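How Plastic Is Shaped

Plastic starts out as small beads called pellets. A pellet is the size of a grain of rice. A factory buys pellets in sacks or by the truckload, melts them, and turns them into parts. The most common way to do this is called injection molding.

What plastic is made of

Plastic is made of very long molecules called polymers. A molecule is a group of atoms joined together. In a polymer, the same small group repeats again and again, like links in a chain. One chain can have 2,000 links or many more.

When the plastic is cool, the chains stay packed together and the plastic is stiff. When it is heated, the chains slide past each other and the plastic flows like thick syrup. Plastics that can be melted and cooled again are called thermoplastics. Polypropylene is one of them. It is used for food tubs, bottle caps, and car parts.

The machine

An injection molding machine has three main parts.

The hopper is a funnel that holds the pellets.

The barrel is a heated metal tube with a large screw inside. The screw turns, pushes the pellets forward, and rubs them against the hot wall until they melt.

The mold is a block of steel in two halves. When the halves close, there is an empty space between them. The space has the shape of the part.

The screw stops turning and moves forward like the plunger in a syringe. Melted plastic goes through a small hole and fills the space. Cold water runs through channels in the steel and takes the heat away. When the part is stiff, the mold opens and metal pins push the part out.

The Orkero factory in the town of Tomance makes lids for jars. Each of its older machines finishes 187 lids in an hour. A newer machine, with a mold that has more spaces in it, finishes 593.

Color

Most pellets have no color of their own, or are a cloudy white. To make a colored part, the factory mixes in a second kind of pellet that contains a lot of pigment. A small amount is enough. A box made of pink and white plastic is usually molded as separate pieces, one color at a time, and the pieces are put together later.
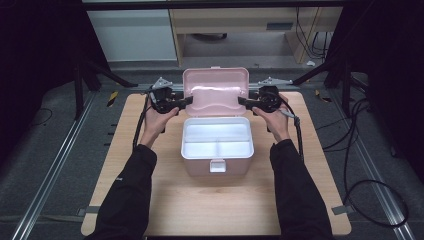 Why do plastic boxes have rounded corners?

Melted plastic flows more smoothly around a curve than around a sharp corner. A sharp inside corner is also a weak place – when the part is bent or dropped, the force gathers there and a crack can start.

Marks left by the mold

A molded part often shows how it was made. Turn over a cup or a toy brick and look for these marks.

A small rough dot is the gate mark, where the plastic entered the mold. A thin raised line is the parting line, where the two halves of the mold met. Small flat circles are left by the pins that pushed the part out.

The walls of many parts also lean outward a little. This lean is called draft. Without draft, the part would scrape against the steel and might get stuck.

Shrinking

Plastic takes up less room when it cools. The people who design molds make the space slightly too big, so that the finished part is the right size. Thick places cool last and shrink the most, and this can leave a dent called a sink mark. For this reason the walls of a part are kept thin and even. Where more strength is needed, the designer adds ribs.

Melting it again

Thermoplastic scraps can be ground up and used again. In March, the Jendia workshop ground 1,969 rejected lids into flakes and mixed them with new pellets. Each time plastic is melted, some of its long chains break – so old plastic is often blended with new.

Words to know

Pigment: a powder that gives color.
Polymer: a long molecule made of repeating parts.
Draft: the slight lean of a molded wall.
Gate: the opening where plastic enters the mold.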